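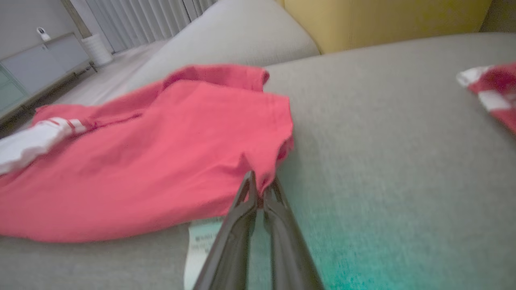 Two patients came in for needling this morning and both had been told by text that they were booked for a consultation. We had to move one of them to the afternoon. Is this the same fault as last time or something new?

Ticket 652 — Wrong visit type in reminder texts
Product: Ginik scheduling, reminder module
Site: Virnby Acupuncture, Lunde office
Status: Solved, waiting for client to confirm

Reply from support
It's a new fault. Last time the texts went out at the wrong hour. This time the hour is right and the visit type is wrong. Please don't delete any of the bookings while we look. If you have to call patients, use the day list and not the reminder list, as the day list reads straight from the calendar.

What we checked
The calendar at Lunde shows the correct visit type for both patients. The sent messages show "first consultation" for both. Both patients are on a course of treatment that was set up in January, and both had a visit moved at least once. Patients with a single visit got the right text.

We then made a test patient with a course of 12 visits and moved the third one. The reminder for that visit came out wrong. The ones that weren't moved were fine.

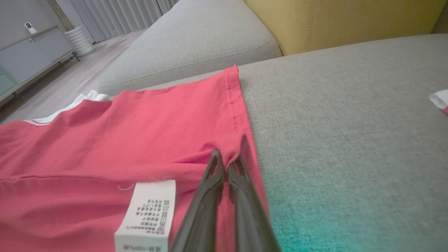 Every visit in a course carries a plan code, and the reminder module reads the visit type from that code. When a visit is dragged to a new slot, Ginik makes a fresh booking and drops the old one. The code should go along with it. Think of the white care label sewn into the coral-pink T-shirt — move the shirt and the label goes too. In your version the code was left behind on the old booking, and with no code to read, the module fell back on the first visit type in your list.

Your list starts with "first consultation", so that's the text patients received.

Fix
We turned off the fallback for your account. A moved visit with no code now shows a yellow flag on the day list and no text goes out until someone picks a type. We also ran the repair tool, Plornulard, on all 1,501 future bookings across your offices. It put back the missing codes from the old bookings.
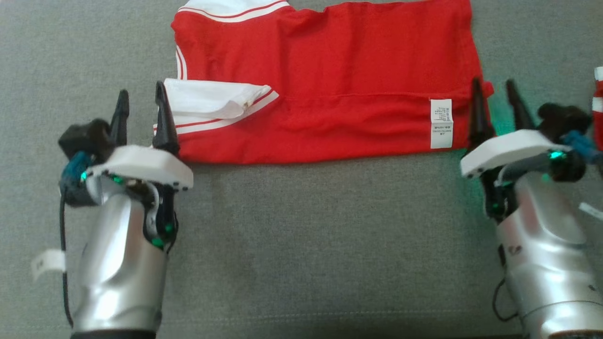 Steps for the front desk
1. Sign out of Ginik on every computer and sign in again.
2. Open the day list and look for yellow flags.
3. Click each flag, choose the visit type and save.
4. Move one test visit and check the preview text before closing.

Client reply, 4:40 p.m.
Done on both computers. We found one flag, a cupping visit, and set it by hand. The preview looks right now. While we're here, our note about eating a light meal before treatment gets cut off in the text. Can that be made longer?

Reply from support
The limit is 280 characters, counting the clinic name and phone number. Your note runs over. You can shorten it under Settings, Messages, or put the full note in the email reminder, where there's no limit. I'll leave this ticket open until tomorrow's reminders have gone out. Please write back here once you've checked them.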